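4. La parole des habitants pendant les séances du conseil

4.1. Le cadre de l'observation

Les deux communes étudiées, Rollon et Plomorside, réservent un moment de leurs séances publiques aux questions des habitants. Le règlement de Rollon place ce moment à la fin, après le vote de la dernière délibération. Celui de Plomorside le place au début, avant l'appel des points inscrits. Dans les deux cas, la personne qui souhaite parler doit donner son nom et le sujet de sa question au secrétariat, au plus tard à midi le jour de la séance. Le maire lit la liste à voix haute et accorde la parole dans l'ordre des inscriptions.

Notre corpus réunit 351 prises de parole. Il comprend les questions elles-mêmes, les relances et les réponses brèves qu'un habitant fait à un autre lorsque le président de séance l'autorise. Nous avons écarté les applaudissements, les protestations venues du fond de la salle et les échanges dans le couloir, même si ces derniers ont souvent une grande importance pour comprendre la suite d'une affaire. Le découpage suit les procès-verbaux, que nous avons complétés par nos propres notes là où le procès-verbal dit seulement « échange avec le public ».

Il faut signaler une difficulté de traduction. À Plomorside, plusieurs habitants du quartier de Veltel s'expriment dans leur langue familiale et un voisin résume ensuite leur propos en français. Nous avons compté l'ensemble comme une seule prise de parole, attribuée à la personne qui l'a commencée. Ce choix peut être discuté. Il diminue la place des voisins qui traduisent, alors que leur résumé est parfois plus ferme que la question d'origine.

4.2. Qui demande, et sur quoi

Parmi les prises de parole retenues, 107 concernent la voirie et les trottoirs. C'est le premier sujet dans les deux communes, devant les écoles et l'usage des salles municipales. Ce résultat n'a rien de surprenant pour qui a déjà assisté à un conseil municipal. Il cache pourtant des demandes de nature assez différente. À Rollon, la voirie sert surtout à parler de l'entretien – un trou, une bordure cassée, un lampadaire éteint devant l'arrêt du car. À Plomorside, elle sert à parler du partage de la rue les soirs de fête, lorsque la place est fermée et que les voitures se reportent vers les petites rues de Veltel.

Les questions sur les salles municipales méritent une attention particulière. Elles sont posées presque toujours au nom d'un groupe : une chorale, une paroisse, l'association Rojanasak, un club de retraités. L'habitant commence par remercier les élus, il rappelle ensuite une cérémonie ou un repas auquel ces mêmes élus ont assisté, et il formule sa demande seulement après. Nous appelons cette suite « l'ouverture par la présence ». Elle transforme une participation passée du conseil en une sorte d'engagement. Un maire qui est venu couper le gâteau peut difficilement répondre, deux mois plus tard, qu'il ne connaît pas l'association.

Les élus utilisent le même procédé dans l'autre sens. Avant une réponse négative, l'adjoint aux salles cite volontiers la dernière fête où il a été reçu. Une femme de Veltel a qualifié cette manière de faire de « refus avec dessert ». L'expression a circulé ensuite parmi les habitués du public et nous l'avons entendue de nouveau en juin, dans la bouche d'un conseiller de la majorité.

4.3. Le temps comme ressource

La durée du moment réservé aux habitants n'est pas fixée de la même façon. Rollon ne prévoit aucune limite écrite. Plomorside prévoit 90 minutes, au-delà desquelles les questions restantes reçoivent une réponse par courrier. On pourrait croire la première règle plus généreuse. Dans la pratique, le public de Rollon doit attendre la fin de l'ordre du jour, et il est fréquent que les personnes inscrites soient parties quand leur nom est appelé. Les parents de jeunes enfants et les travailleurs du matin sont les premiers à quitter la salle.

La limite de Plomorside produit un autre effet. Elle encourage une inscription très tôt, parfois dès l'ouverture du secrétariat, et donne un avantage aux groupes organisés. Lors d'une séance, les neuf premiers noms de la liste appartenaient à la même association de riverains, qui avait réparti entre ses membres les parties d'un seul texte.

Figure 3 – Porte-tasses blanc sur une feuille quadrillée, avec deux pinces noires tenues à la main.

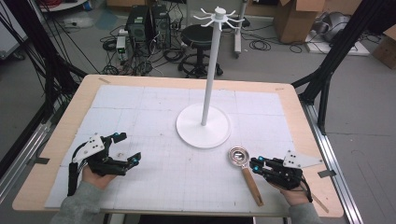
Teodoro Saludo conteste cette lecture de la liste d'inscription. À son avis, répartir un texte entre plusieurs voix est d'abord une façon de partager la peur de parler en public, et l'avantage obtenu sur les autres groupes serait seulement une conséquence. Il nous a fait remarquer que deux des membres inscrits ce soir-là n'avaient encore jamais pris le micro. Il ajoute que le règlement les obligeait presque à agir ainsi : « Si une seule personne lit tout, on lui coupe la parole à la deuxième page. »

Nous acceptons la première partie de cette objection. Les enregistrements montrent des voix hésitantes, des phrases reprises deux fois, un membre qui lit aussi par erreur la consigne destinée à son voisin. La peur est réelle et la répartition aide à la supporter. Sur la seconde partie, nous restons plus prudents. Le président de séance de Plomorside interrompt rarement, et les interruptions que nous avons relevées touchent surtout les personnes venues seules.

4.4. La réponse et son délai

Une question posée en séance reçoit le plus souvent une réponse immédiate, mais le mot « réponse » recouvre plusieurs choses. Nous distinguons la réponse de fond, la promesse de vérification et le renvoi vers un autre service. La promesse de vérification domine à Rollon. Elle est rarement suivie d'un retour public : l'habitant reçoit un appel, ou croise l'adjoint au marché le vendredi, et le reste de la salle ignore ce qui a été décidé.

À Plomorside, un tableau des suites données est affiché à l'entrée de la mairie. Il est tenu avec sérieux pour les questions de voirie, moins pour les autres. Les demandes relatives aux salles y figurent sous la mention « en cours » pendant plusieurs séances, puis disparaissent du tableau sans décision visible. L'association Rojanasak a choisi de reposer sa question à chaque séance, dans les mêmes termes, jusqu'à obtenir une date. Les effets de cette répétition sur les rapports entre l'association et les élus sont examinés dans la section suivante, à partir des entretiens.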